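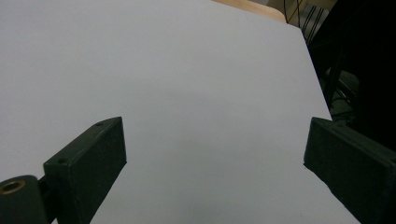 開いた状態のグリッパーの指。左下に見える真鍮色の輪がインサート

指先だけで一年

2024年2月18日 文・編集部

サイト内検索 キーワードを入力 検索

セヴィム・コザンさんに最初に聞かされたのは、ロボットの話ではなくネジの話だった。共同工房「Gridton」の入口で靴を脱いでいるあいだに、もう始まっていた。

「樹脂に直接ネジを立てると、三回目で馬鹿になるんです。私は一回目でやりましたけど」

コザンさんが作っているのは、手で持って使うグリッパーである。二本の指が開いて閉じる。それだけの道具を両手に一つずつ持ち、人間が物をつかんだり置いたりする動きを記録して、いずれロボットの腕に真似をさせる。計画の名前はProkeo。由来を尋ねると「ドメインが安かった」と返ってきた。

平日は翻訳の仕事をしている。機械いじりの経験は、壊れた掃除機を開けて閉じられなくなったことが二度。それが去年の八月、工房の棚にあったプリンターで指を一本出力してみたところから、抜けられなくなった。

「一本できると、向かい側が要るじゃないですか。指って、一本だと棒なので」

いま使っている指は17番目の型になる。最初の型は厚すぎて、薄い物を拾おうとすると机を押すばかりだった。5番は軽くしようと削りすぎて、しなった。9番は見た目がよかった、とコザンさんは言い、性能についてはとうとう触れなかった。内側の面を平らにし、先を四角く落とした現在の形に落ち着いたのは年明けである。重さは片手分で88グラム減った。何から減ったのかは、初代を量り直すのがつらいので言いたくないそうだ。

材料の色は黒に近い深緑。黒を注文したつもりだったという。

「届いたときは黒だと思ったんです。白いものの上に置いたら、緑でした。影になるとまた黒に戻ります。だから人には黒と説明しています」

金属のインサートは、近所の金物店Theodorakopoulosで買う。店主は用途を聞かずに売ってくれるが、16個入りの袋しか置いていない。一台に使う数で割るといつも余りが出て、その余りを使い切るために次の型を設計したことがある、と白状した。

作業はすべて机の上でする。白い板を敷くのは背景をすっきりさせるためで、黒っぽい道具の輪郭が見やすくなるらしい。練習の相手は金網のかごや筒など、そのへんにあるものが中心だ。

「豪華な課題をやりたい気持ちはあるんです。卵を割るとか。でも筒をかごに入れるのがまだ下手なので、卵には待ってもらっています」
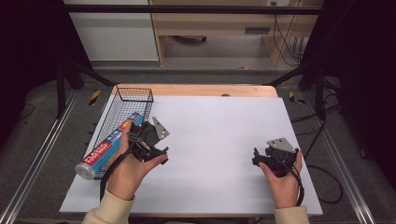

難しいのは持ち方だという。手のひらの向きを少し変えるだけで手首が疲れるし、ケーブルは必ず行ってほしくないほうへ行く。「両手がふさがっているときに限って鼻がかゆい。あれを記録に残すと、ロボットも鼻をかくようになるんでしょうか」

記録は先週で1269本になった。使えるのはそのうちどれくらいかと聞くと、コザンさんは窓の外を見た。つかむ前にため息をついた回、途中で電話に出た回、左右の手が同じ物を取りに行って譲り合った回。消せばいいのだが、フォルダーに「惜しい」と名前をつけて取ってある。

「失敗も混ざっていたほうがいい、という説があるんです。私に都合がいいので採用しました」

腕のほうはまだ、ない。正確には、Unsteadに住む友人の物置に中古が一本あって、夏までに譲ってもらう約束になっている。動くかどうかは友人も知らない。電源を入れたことがないからだ。

では、腕が来るまで何をするのか。

「18番です。バネの位置を指の根元に寄せたい。いまのだと、閉じるときは素直なんですけど、開くときに少し考えるんですよ。考えるのは私の係なので、やめてほしい」

取材の終わりに、持たせてもらった。思ったより軽く、思ったより言うことを聞かない。消しゴムを三回続けて落としたところで、コザンさんが「いまの、いいデータでしたよ」と言った。記録の電源は切れていた。

コメント(4件)

ねじ切り
真鍮インサートははんだごてで入れてますか。私はいつも斜めに入ります。

S. Kozan
はんだごてです。斜めに入ったものは「角度付き」と呼んでいます。

匿名
黒を頼んで深緑が届くの、うちもやられました。返品せずに本棚を塗りました。

もち
9番の写真が見たいです。

コメントを書く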